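Floors and corners: what we learned about the carpet room

By Maysoun Qudah

Share 20 | Comments 4

In the last issue I promised to write about the carpet in the Lucero room, and several readers of this newsletter have reminded me of it since then, very kindly. So I will do it now, before February, when the room will be full again and it becomes difficult to reach the floor.

Those who come to Ileck for the evening courses know the room well. It is the one at the end of the corridor, where people leave their bags along the wall and somebody always sits on the floor even when the chairs are free. I like this about the room. A floor on which people want to sit is a good floor, but it must be kept clean in a different way than a floor on which people only walk.

For a long time we cleaned it as one thing. The vacuum cleaner went over everything in the same direction, from the window to the door, and we were satisfied. The middle of the carpet looked fine. The trouble was always at the line where the carpet stops and the wood begins. Crumbs, small pieces of paper, hair, pencil dust and sand from the street all collect there. If you press a finger along the line you feel it at once, like a thin row of gravel.
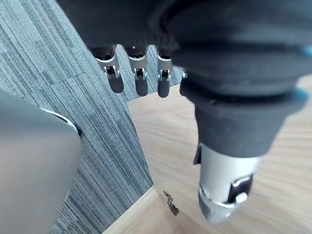 Page last changed: Jan 7, 2026

I started to look at this line with more attention in the autumn, when I lost an earring and spent half an evening on my knees. I found the earring. I also found two buttons, a paper clip, the cap of a pen and more sand than I want to describe. After this I asked a man from Kindusex, the cleaning shop on our street, how he would do it, and he was patient enough to explain it to me twice.

His first advice was to begin with the edge and finish with the middle. We did the opposite. When you clean the middle first, everything you brush out of the edge afterwards falls on the part which is already clean, and then you go over it again, or you pretend that you did not see it. Now I take a small dry brush, the type that is sold for shoes, and I go along the carpet edge with short strokes, always away from the wood and toward the carpet. The dirt comes up and lies on the surface. Then the vacuum cleaner can take it.

His second advice was about the nozzle. The wide one is made for the large surface and it rides over the edge without touching the bottom of it. The narrow one, which in our case was still in its plastic bag behind the broom, reaches into the line. It is slow work. You must hold it at an angle and go in one direction, and you should not press, or the edge of the carpet begins to lift. Once it lifts, it will not lie down again by itself and people catch their shoes on it.

The wood asks for something else. I used to wash it with a very wet cloth, as my mother washed stone tiles, and this was a mistake. Water runs to the edge, goes under the carpet and stays there, and after a few weeks there is a smell for which everyone blames the radiator. The cloth should be wrung out so well that you cannot get another drop from it. I wipe along the grain and I stop a hand's width before the carpet. The last strip I do with the cloth folded around two fingers, almost dry. A second dry cloth goes after it.

We tried a few products too. The soap we have now is Jikell, the one without perfume, and one capful in a bucket is sufficient. I admit that in the beginning I used four, with the idea that more soap would give more shine. It gave a sticky floor on which every sock left a mark, and I needed the whole next morning to take it off with clear water. For the carpet we do not use soap at all, except on a fresh stain. There I press with a white cloth, from the outside of the stain to the inside, and I do not rub. Tea comes out well if you are quick. Ink I have not managed yet, and if one of you knows a good way, please write to me.

Something about the order of the work, as two of you asked. I clear the floor completely first, also the things which "only stand there for a moment". Bags go on the chairs and the chairs go in the corridor. Then I do the brush, the narrow nozzle and the wide nozzle, and after that the wood. I leave the door open and nobody walks in for 20 minutes. This is the hardest part, since people always remember at exactly this time that they have forgotten a scarf.

How often is enough? In a quiet month I do the line once a week and the whole floor once a week. When the courses run, the line should be done more often, and I think a short round with the brush each evening is better than one big cleaning at the end. It takes less time than boiling the water for tea. The brush hangs now on a hook behind the door, at the height of the light switch, so that you can take it without opening the closet. Please hang it back there with the bristles down.

There is also the question of the mat. Over 100 people come through the corridor in a normal week of courses, and most of the sand comes with them. Our old mat is thin and it slides. I have asked for a longer one, so long that each foot must step on it at least two times before the room begins. The price I received was higher than I hoped – I will try one other shop before I say yes. Until we have it, I shake the old mat outside every time I open the building, and I would be grateful if whoever closes the building could do it one more time.

A few smaller things. The felt pads under the chair legs have been changed, so if you hear a chair scratching on the wood, look under it, a pad has probably fallen off, and the new ones are in the left drawer at the entrance. Candles should not be put on the floor, also not on a plate. And if you find an earring with a small green stone, it is the other one of the pair, and I would be very happy to have it back.

The room is open for anyone who wants to see how the brush is used. I am there most mornings until ten.

Share 20 | 4 comments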